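Workshop notebook, May 23, 2025

Tea box, glass lid, nine compartments in a three-by-three grid. One wrapped packet per compartment, all full at the time of writing. Dividers are thin wood. Red print on the packets kept to the right-hand column where possible.
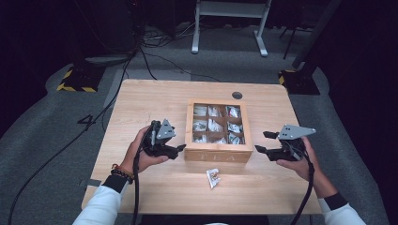
Table top

Ostell oil, second coat, 16 days on. Grain is clear over most of the top - long arches and thin parallel streaks on the diagonal. Glare still washes it out in one patch under the lights. Will compare with the Flarnov wax on an offcut before ordering more. Felt feet for the box: 4, from the Geltutby drawer.

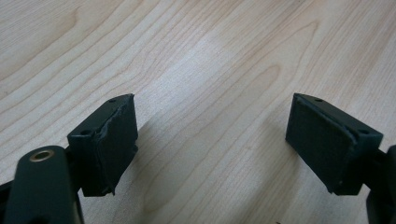 Table top, grain and glare patch.

435 views · 4 shares

Comments

fu_bench: Does the oil mark if the box is left standing on it?

replyall16: We had rings with Ostell until week three. Keep cups off it.

gt_stores: Geltutby drawer is now out of felt feet. Reorder is in.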